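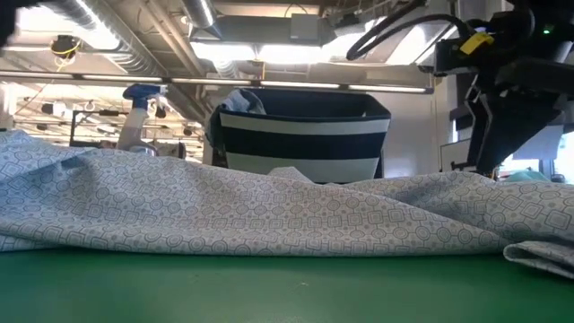 Folding a big piece of cloth on your own is mostly a matter of where you put the edges before you start. I mean flat bedsheets, tablecloths, light throws, curtain lengths, anything wider than your arms. The method below uses a table for all of it, so nothing drags on the floor and you don't have to hold corners under your chin. A small repeating pattern set in rows, like the grey-blue squares and diamonds on this cloth, makes the job easier, as you can line up the folds by the rows. With a plain colour you go by the hems.

## What you need

- A table with a smooth top, wiped down and dried
- The cloth, fully dry
- A spray bottle of plain water
- A basket for whatever is waiting its turn

A kitchen table is fine. If yours is rough timber, put a flat cloth over it first or the weave will catch. Keep the basket and the bottle at the back, on the far side from where you stand. I have a striped basket that holds a few smaller things while I deal with the large one.

## Find two corners

Drop the cloth on the table in a heap. Don't try to spread it yet. Run one hand along any edge until you come to a corner, and lay that corner at the left end of the table, close to you. Go back to the edge and follow it the other way until you reach the next corner. Put that one at the right end.

If the cloth is longer than the table, let the extra gather in the middle for now. What matters is that the near edge runs in one line from corner to corner without a twist. Look out for corners that have doubled back on themselves. They make a little pocket, and if you fold over it you get a lump that shows up three folds later. Put a finger in and push it open.

Rectangular cloths can fool you. Check whether you've got hold of a long side or a short side before going on. For a tablecloth I start with the long side.

## Flatten it

Lift the near edge with both hands, give it one shake away from you and lay it down again. Air gets under the cloth and takes out most of the humps. Work the rest out with your forearm, moving from the centre to the ends. Pushing from one end to the other only moves the bump along.

Creases that won't go can have a light mist of water. Hold the bottle well back, give it 2 squirts, and smooth with a flat palm. Leave it until it's properly dry before you fold. Cloth put away damp in a cupboard will smell by April. Skip the water on silk or anything marked dry clean only.

## The folds

1. Bring the far edge over to meet the near edge. If the cloth hangs off the far side of the table, pull it towards you in stages.
2. Match the corners first, then the hem between them.
3. Smooth towards the new fold, away from the hems.
4. Fold the same way again. You now have a long strip.
5. Take the right-hand end over to the left-hand end and line up the corners.
6. Fold in half again, or in thirds if your shelf is shallow.

On patterned cloth, check the fold after step 1. The crease should run along a row. If it wanders across the rows, the cloth is off square, and it's quicker to open it out than to carry on.

Old sheets are often not square any more. Mayuree Sriwong, who taught me to do it on a table, splits the difference: match the corners on one end, let the other end be out, and tuck the uneven part inside on the last fold. It doesn't affect how the stack sits.

## Fitted sheets

These need a bit of extra work. Lay the sheet elastic side up, put the two right-hand corners inside the two left-hand ones, and straighten the sides so you have a rough rectangle. Then go from step 4. The elastic edge will never be flat – leave it on the inside.

## Putting it away

Store cloths with the last fold facing out so you can pull one without lifting the lot. Heavy ones go at the bottom. A tablecloth used a few times a year is better refolded along different lines now and then, as the same crease wears thin. For a good linen one I roll it on a cardboard tube, with acid-free tissue between the layers, and tie it loosely with cotton tape.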